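**Tronisance releases Enache 2 planning software, and publishes the misses with it**

STANDALE, April — Tronisance today released the second version of Enache, its perception and task planning software for two-arm work cells. The company would like to be clear about what the release does and where it still falls short, having read enough launch announcements in this field to distrust most of them, including one or two of its own.

Enache takes a camera view of a work surface, proposes a list of parts it believes it can pick, and assigns each pick to the left or right arm. Version 2 replaces the old fixed pick order with a planner that reconsiders the list after every motion. It also adds a confidence threshold that customers can set themselves. Below the threshold, the arm stops and asks for a person.

The release was tested on kitting, the dull job of moving the right parts from bins into a tray. Tronisance ran 1000 pick attempts on a mix of small cylindrical metal components with leads attached, bare circuit boards and loose wiring. Of these, 147 ended in a stop and a request for help, and another 164 closed on the wrong part or on nothing. The company does not consider the second number acceptable for unattended use and will not sell the software on that basis.

"I have sat through demos where every part is a wooden block and every block is a different color," said Ruth Usuga, who leads perception at Tronisance. "Then somebody asks about wires and the meeting gets short. Wires are most of what our customers want moved. We are better at them than we were a year ago. I would not say we are good at them."
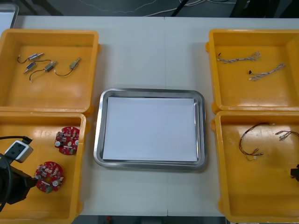
*Parts bins and kitting tray in a two-arm work cell. Tronisance.*

Boards gave the least trouble. Wiring gave the most, and the reason is not mysterious: a loop of thin wire has no obvious middle, and two leads lying across each other look to the software like one object with too many ends. Version 2 handles this by looking for connectors and terminals first and treating the wire as something that follows along. That works well when the connector is in plain sight. When it is tucked under the bundle, Enache 2 performs no better than the version it replaces.

The planner has its own limits. It keeps the two arms out of each other's way by reserving space over the tray for one arm at a time, so there are moments when one arm waits with nothing to do. A faster scheme exists in the lab. It has also produced two collisions there, and it stays in the lab.

Hoi-yan Yang, who runs the assembly line at Nomberg and has used a test build, was asked for a comment and supplied one. "It's a decent helper for the boring half of the shift," Yang said. "I was told the last system would learn our parts overnight. It didn't. This one came with a list of what it can't do, and so far the list is right."

Enache 2 does not learn new parts overnight either. Adding a part takes a set of labeled views and a supervised trial, and Tronisance recommends repeating the trial whenever the lighting over the table changes.

Existing customers can install the update at no charge. The log files from all 1000 test attempts, failures included, are available on request, along with the threshold settings used. The company asks that anyone quoting the results quote the misses too.

**About Tronisance**

Tronisance writes planning and perception software for small-parts handling. It is based in Standale and does not build robot arms.

**Press contact:** Tronisance press desk, Standale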